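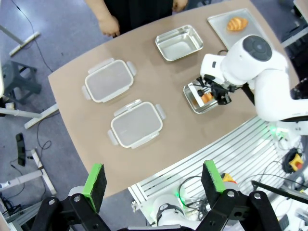 Yara Haddad asked me before we started whether any of this matters if the croissants are gone by noon. It matters for the ones that aren't gone, and at most shops that is a good part of the tray. So that is my answer to Yara, and it's also the talk.

(Wait for people to sit down. Handouts are by the door.)

Title: Keeping Croissants Overnight
Relbridge Bakers' Evening, 5 March 2020

Start with the problem. A croissant has a dry shell and a moist inside. As soon as it leaves the oven the water starts moving outward. Leave it on the tray and the whole thing dries. Shut it in a box too early and the shell goes soft. Everything tonight is about when to box and what to box in.

Say what we did at Pukton. We kept a log for one winter. 2583 croissants went into it, all butter, all from the same dough. Of those, 1672 were boxed the same day and checked the next morning. The rest sold or got eaten. We wrote down the box, the time it was closed, and whether the shell still flaked when pressed.

Cooling. Rack first if you have one, perforated tray if you don't. Solid sheet trays hold steam under the base and you get a damp patch on the bottom. Don't stack. Don't cover with a cloth. We waited until the base felt cool to the back of the hand, then moved them.

(Pass the two sample trays down the rows. Ask for them back.)

Containers. We tried plastic tubs with locking lids and steel ones with separate lids. Go through these slowly, people write this part down.

Plastic tub, locking lid: seals well. Good for the freezer. On the counter it softens the shell faster than anything else we used.

Steel base with a clip lid: also seals well, easier to wash, doesn't hold the smell of butter. Dents if you drop it. The lid wears out before the base does, so buy spare lids.

Steel pan, no lid, paper over the top: best shell the next morning, driest inside. Fine if you're going to reheat.

Size matters more than material. One croissant in a small box does better than one croissant in a big box. Lay them flat, curved side up. If the lid touches the crust, use a deeper box.

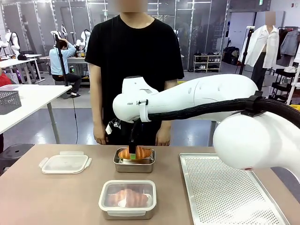 What do you do if you only have one kind of box? Use it, and leave the lid unlatched for the first hour after the croissants are cool, then close it.

Handling. Pick up from the middle. The ends are thin and snap. If you use tongs, use the flat kind and don't squeeze. Heloísa Bittencourt at the Zivley shop has her counter staff practice on day-old stock before they touch the fresh trays, and her breakage dropped enough that we copied it.

Lay out the table before you start. Tray on one side, open boxes in front of you, lids off and set to the other side, right way up so they don't pick up crumbs on the seal. We used to put lids on top of each other and it slowed everything down.
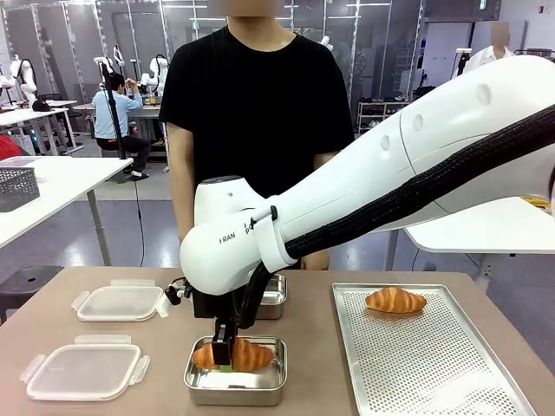

Match lids to boxes while the table is still clear. We lost more time to wrong lids than to anything else in the log. The Usman kitchen puts a dot of paint on each pair. We wrote numbers on ours and the numbers washed off by April.

Reheating. Oven at 325 F, straight on the rack, 5 minutes from the box. From frozen, give it longer and check the center. No microwave.

(If short on time, skip to labels.)

Freezing. Same day or not at all. Box them, freeze them, and don't open the box to look.

Labels. Date and time closed. On the lid and on the base, for the reason I just gave.

Cost. We spent 2000 dollars on containers over the winter, which was too much. Half of them were the wrong depth. Measure your tallest croissant first.

Questions. Someone will ask about almond croissants. We didn't log them.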